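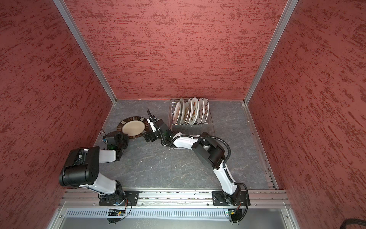
第四讲 看房、出价、合同里的附带条件

这一讲的笔记比前面几讲都长,我先道个歉。上次讲贷款预批的时候拖了堂,有几页没讲到,我一并塞进来了(就在最后那一节,贷款经理打电话之前你该准备什么)。课堂上我说话快,跳来跳去,所以写成文字的时候尽量按你们真正会碰到的顺序排:先看房源文字,再去现场,再琢磨出多少钱,再看合同。

还是老规矩,讲义里的地名都用 Branbridge 和它旁边的 Cisternas 片区,因为你们大部分人在这两个地方转悠。如果你打算在别处买,法律上的细节要问当地的律师,我是做经纪出身的,不是律师,这句话我每讲都要说一遍,你们也每讲都笑我。

一、房源文字怎么读

我入行第一年专门给人写房源介绍,所以这一节我讲起来有点停不下来!房源介绍是一种很特别的文体,写的人不能撒谎(撒谎要担责任),又要把房子往好里说,于是就长出了一套大家心照不宣的词。

"温馨",多半是小。"有潜力",就是现在这个样子你不会想住。"原汁原味",厨房可能从建成那天起就没动过,这对喜欢老房子的人是好事,对想搬进去就做饭的人就要掂量掂量了。"交通便利",去地图上看看离铁路和主干道有多近,最好傍晚六点自己去站一会儿。"适合有眼光的买家",这句我到现在也没想明白是什么意思,但我自己写过不止一次。

更值得琢磨的是没写的东西。一份介绍洋洋洒洒写了院子、写了壁炉、写了门把手,就是没提屋顶,那你心里就要打个问号。通常来说,卖家换过屋顶、换过锅炉、换过窗户,一定会写出来,而且会写年份,花了钱的地方谁都舍不得不提。写了"较新"但不写年份,请你们直接问:哪一年换的?有没有发票?有没有报过建筑许可?

"较新"这个词,我见过用在十几年的热水器上。卖家还觉得挺委屈,说跟房子比起来它确实新嘛。

还有一个小习惯想让你们养成:把房源介绍存下来。在 Plirer 上看房源的同学注意一下,页面改了以后旧版就看不到了,截个图或者复制到自己的文档里。过几周价格降了、文字也变了,两个版本放在一起对照,能看出不少东西。比如第一版写"全装修地下室",第二版变成"地下室可作多种用途",中间多半是有人问过许可的事。

照片也一样。照片里反复拍同一个房间的不同角度,而有的房间一张都没有,去现场的时候就先去那个没照片的房间。

(课堂上有同学问,介绍里的面积准不准。回答是:看是谁量的。有的来自税务记录,有的来自评估师,有的来自建造时的图纸,还有的是上一个卖家这么写、这一个卖家照抄。半地下的空间算不算进去,各地做法不一样。如果面积对你的出价影响很大,请单独找人量,别拿房源上的数字去跟卖家吵。)

二、去现场

看房我建议至少去两次,时间要错开。第一次你会被气氛带走,这很正常,我干了这么多年还是会被一扇好看的窗户带走。第二次才看得进东西。

第一次去,我一般什么都不记,就走,在厨房站一站,在主卧坐一坐(问过经纪再坐),想想早上出门的路线顺不顺:鞋放哪里,包放哪里,下雨天湿伞放哪里。听上去很琐碎吧?可住进去以后天天跟你过日子的就是这些。

第二次去带上笔记本,我给的顺序是从外到里,从下到上。

外面先看地势。院子的坡是往房子外面走,还是往房子这边走?往房子这边走的,雨水也往这边走。看落水管的出口排到哪里,有没有延长出去。看离房子很近的大树,树冠很美,树根和落叶都是要花钱的。在 Cisternas 那一片,很多老街的行道树根已经把人行道拱起来了,修人行道这笔费用由谁出,去镇上的办公室问一句就知道。

再看外墙和地基露出来的那一圈。细细的竖裂缝在老房子里很常见,横着走的、阶梯状走的、能塞进一枚硬币的,记下来,留给验房师。你不用下结论,你的任务是记下来。

进门以后先下地下室。我知道大家都想先看厨房!先下地下室。闻一闻。潮气这个东西鼻子比眼睛灵,如果下面摆了一堆香薰或者除湿机开得很响,也请记下来。看墙根有没有白色的粉末状痕迹,看架子底下的东西是不是都垫高了放,看楼梯最下面那一级有没有水线。

电箱在哪里,拍一张照片。水总阀在哪里,也拍一张。锅炉和热水器上都有铭牌,铭牌上有生产日期或者序列号,回家可以查。这些照片后面跟保险公司打交道的时候还会用上。

一楼二楼就是常规的了:每扇窗都开一下关一下,每个水龙头都开一下,楼上淋浴开着的时候去楼下听听声音。门关不严、门框歪斜,一两扇不要紧,如果同一侧的门全都关不严,那就跟前面看到的裂缝放在一起想。

阁楼能上就上。上不去就把"没上去"三个字写在笔记里,因为人的记忆会自己把空白补成"应该没问题"。

最后,邻居。我很喜欢跟邻居聊天,敲门之前先想好一句开场白,比如"我们在考虑搬到这条街上,想问问您住得怎么样"。愿意聊的人会告诉你很多,停车的事、下雪以后谁先铲、学校放学时堵不堵、哪家要扩建。不愿意聊的人关门,你说声谢谢就走。

三、出价之前:找可比房源

教材这一章写得比较干,我换个讲法。

所谓可比房源,就是最近成交的、跟你看中的这套差不多的房子。难就难在"最近"和"差不多"这两个词上。"最近",我的习惯是往回看 90 天。市场冷的时候成交少,只好看得再远一点,但看得越远,你拿来比的就越像另一个市场。"差不多",先卡位置,再卡房型,再卡面积,再卡状况,这个次序不要颠倒。隔一条大马路、换了学区的房子,哪怕户型一模一样,也别硬拿来比。

挂牌价不能当可比价。这一点每期都有人弄混。挂牌价是卖家的愿望,成交价才是有人真的付了的钱。正在挂牌的房子有另外的用处,它们是你这个卖家的竞争对手,可以看出来买家手里有没有别的选择。

然后是调整。拿来比的房子多一个浴室,那它的成交价就要往下调一点再跟你这套比;它没有车库而你这套有,就往上调。方向常常搞反,我教你们一个笨办法:永远是把别人的房子"改造"成你看中的这套。别人多的拿走,别人少的补上。

每一项调多少呢?没有固定的表。Telma Bustos 来给我们讲过评估那一课,你们应该还记得她在白板上画的那张图,同样一个翻新过的厨房,在一条街上能带来的差价和在另一条街上完全两样。她的做法是找成对的成交:两套房子别的都很像,只差一样东西,那差价多半就是那样东西的价钱。我们自己做不到评估师那么细,但思路可以借来用。

Roltier 那个表格软件,教室电脑上都装了,可以用它做可比房源的对照表。我在课程文件夹里放了模板,第一页填你看中的房子,第二页填可比的。注意模板里的"状况"一栏我故意没做成打分,请用文字写。打分以后大家就只看分数了,写"浴室瓷砖有几块松动,窗户是老的单层玻璃",比写一个数字有用得多。

做完对照表,你得到的是一个区间,别逼自己得出一个精确的数。有同学上次算到了个位数,我很感动,也请他把最后几位擦掉了!

四、出价

好,到大家最兴奋的一节。

先讲价格以外的东西,因为新手总是只盯着价格。一份出价里,卖家会看这些:价钱、定金、贷款还是现金、附带条件有哪些、交割日期、要不要留下家电、有没有别的奇怪要求。我见过价钱不是最高的出价被接受,原因是卖家要等新房子完工,而那位买家愿意让卖家过户以后再住一阵子。所以出价之前请你们的经纪去问对方经纪一句:卖家在时间上有什么考虑?这一句不花钱。

定金交给谁,要看清楚。应当进第三方的托管账户,不要直接打到卖家个人账上。还有,现在骗汇款的很多,收到任何写着"汇款账号已变更"的邮件,都不要照着做,拿起电话,拨你自己早先存下来的号码去核实,不要拨邮件里给的号码。这一条我希望你们写在冰箱上。

价钱本身,我讲三种常见的情形。

一种是房子刚挂出来,价钱合理,来看的人多。这时候压价往往意味着出局。把你的区间拿出来,想清楚你的上限,上限的意思是再多一块钱你就不后悔失去它。然后把上限写在纸上,交给一个会拦着你的人。竞价的时候人的脑子会热,我自己的第一套房就是这么多付了钱的,到今天我先生还会提起来。

一种是房子挂了很久,降过价。先弄明白为什么久。可能是一开始价钱开高了,后来降到位了,但大家已经把它划过去了,这种是机会。也可能是前面的买家验房以后走了,那就要问前一份验房报告里有什么。有些地方卖家知道了缺陷就必须披露,有些地方要求没那么严,所以还是要问。

还有一种是卖家急。搬迁、离婚、继承人分房产,都有可能。这时候请客气一点。压价可以,羞辱人不可以,而且一个被惹毛了的卖家,后面修理谈判的时候会加倍还给你。

关于"自动加价条款",有人问了,我简单讲讲。意思是你在出价里写明:如果有别的出价高过我,我自动加到比它高一点点,直到我的上限为止。好处是你不会一下子把最高价亮出来当起点,坏处是你的上限还是白纸黑字给人看见了。用不用看情况,有的卖家干脆不收带这种条款的出价。如果用,请要求对方出示那份触发加价的出价,把个人信息盖掉就行。

给卖家写信这件事,以前很流行,写全家人多么喜欢那棵苹果树,还附上照片。现在我一般劝大家不写,因为信里很容易透露家庭情况、宗教、出身这类信息,卖家如果凭这些挑买家,就可能碰到公平住房方面的规定。喜欢苹果树,搬进去以后好好给它剪枝就行了。

五、附带条件

附带条件,就是写在合同里的"如果某件事没办成,我可以退出并拿回定金"。它保护买家,所以卖家不喜欢;卖家不喜欢,竞争激烈的时候就有人劝你去掉。我的看法比较保守,你们听听就好。

验房条件。我劝你们留着。担心竞争不过别人,可以缩短期限,也可以写明小毛病不谈,只谈结构、屋顶、水电和安全上的大问题。还可以在出价之前先请验房师去看一次,如果卖家允许。整个去掉,买老房子的时候尤其不要。

验房那天请你本人到场,跟着走,多问。验房报告往往很厚,什么鸡毛蒜皮都写,光看文字会以为房子要塌了。跟着走一圈就知道哪一条是"顺手拧一下"的,哪一条是要真金白银的。走完以后问验房师一个问题:如果这房子是您的,您头一件修什么?这个问题的答案通常比报告还值钱。

贷款条件。你已经拿到预批,为什么还要这个条件?因为预批不等于放款。中间你可能换了工作,利率可能变了,银行可能不喜欢这套房子本身。只要你需要贷款,我就建议留着。

评估条件。银行请的评估师给出的价值低于成交价时,银行按低的那个放款,差额要你自己补。举个例子,评估出来低了 3,000 块,多数人咬咬牙能补上,低得更多就要重新谈了。有的买家会写"差额在某个数以内我自己承担",这是一种折中,承担得起再写。

产权条件。产权公司会查这套房子上有没有抵押、欠税、工程留置、通行权之类的。通行权我多讲一句,Branbridge 靠河那几条街,好些院子后面都有一条给别人走的路,地契上写着,图上也画着,可是现场看过去就是一片草地。买来想搭个棚子,搭不了。产权报告寄来的时候请真的打开看,看不懂就拿来课上,我们一起看。

卖掉现有房子的条件。就是说你要先卖掉自己那套才买得起这套。卖家一般很不愿意接受,接受了也常常会加一条:如果别人来了更干净的出价,你要在很短的时间里决定放弃这个条件还是退出。有这种需要的同学请早早跟经纪商量,过桥贷款、先卖后租都是路子,各有各的代价。

期限!每一个附带条件都有期限,从合同生效那天算起,有的算自然日,有的算工作日,合同里会写。过了期限没有书面通知,很多合同就当你放弃了这个条件。请你们拿到合同的当天,把所有期限抄到日历上,提前一点设提醒。我在课程文件夹里也放了一张空白的期限表,打印出来贴墙上也行。

六、验房以后怎么谈

验房报告回来了,有问题,怎么办?大体上几条路:请卖家修,请卖家降价,请卖家在交割时给一笔补贴,或者你认了,或者你走。

我个人偏爱补贴或者降价。让卖家修,他找的人、用的料、做到什么程度,你都管不着,而且他马上要搬走了,心已经不在这房子上。例外是那些影响贷款的毛病,银行要求修好才放款的,那只能先修。修完请要发票和许可结案的单子,再请验房师回去看一眼。

补贴能给多少,贷款种类不同上限也不同,先问贷款经理再开口,不然谈下来了银行不认,白高兴一场。

提要求的时候,挑大的提。我见过一份清单列了大约 50 条,从地基到一个松了的抽屉拉手,卖家看完直接把经纪的电话挂了。后来那位买家重新写,只留下屋顶和电路,语气也软和了,很快就谈妥。同样的房子,同样的卖家。

附上报价单会好谈很多。请屋顶公司写一张报价,比你自己说"屋顶要花很多钱"管用。

七、上次没讲完的:贷款经理来电话之前

这一节本来属于第三讲,所以跳着看也可以。

先把文件放进一个文件夹:工资单、报税表、银行对账单、身份证件。对账单要整页整页的,哪怕最后一页是空白也要,少一页他们会再来要一次。大笔的存入要能解释来源,家里人赠与的要有赠与信,格式问贷款经理要,别自己写。

从递申请到过户,这段时间里不要买车,不要开新的信用卡,不要在家具店分期买沙发。每期我都讲,每期都有人买沙发。放款之前银行会再查一次信用,多一笔月供,比例一变,事情就麻烦了。换工作也一样,能等就等,等不了先打电话。

利率锁定要问清楚锁多久、延期要不要钱、利率下降能不能跟着降。至少问两家贷款机构,拿到的估算表放在一起逐行对照,别只看利率那一行,手续费和点数都在下面。对照的时候注意两张表最好是同一天出的,隔了几天市场变了,就不好比了。

还有房屋保险。好多人拖到最后一周才找,结果老房子的电路或者屋顶不合保险公司的要求,报价很高或者干脆不保。验房报告一到手就发给保险经纪,跟贷款同时推进。前面叫你们拍的电箱、锅炉、热水器的照片,就是这时候用。

课后作业

在 Plirer 上找一份你感兴趣的房源介绍,把文字复制下来,用笔划出所有没有年份的形容词,再写下你想问卖家经纪的问题。问题要具体,"房子怎么样"不算。

用 Roltier 的模板做一份可比房源对照表,范围限于 Branbridge 或者 Cisternas,"状况"一栏用文字写。找不到足够的成交记录也没关系,把你放宽了哪个标准、为什么放宽写在表下面。

读教材里合同样本那一章,找出所有的期限,抄到期限表上,标明是自然日还是工作日。样本里有一处没写清楚,看看你能不能找到。

下一讲讲过户当天和交割文件,费用比较多,请带计算器。三月里春季挂牌会一下子多起来,想趁这阵子出手的同学可以课后来找我,提前把你的对照表发给我,我们边看边聊。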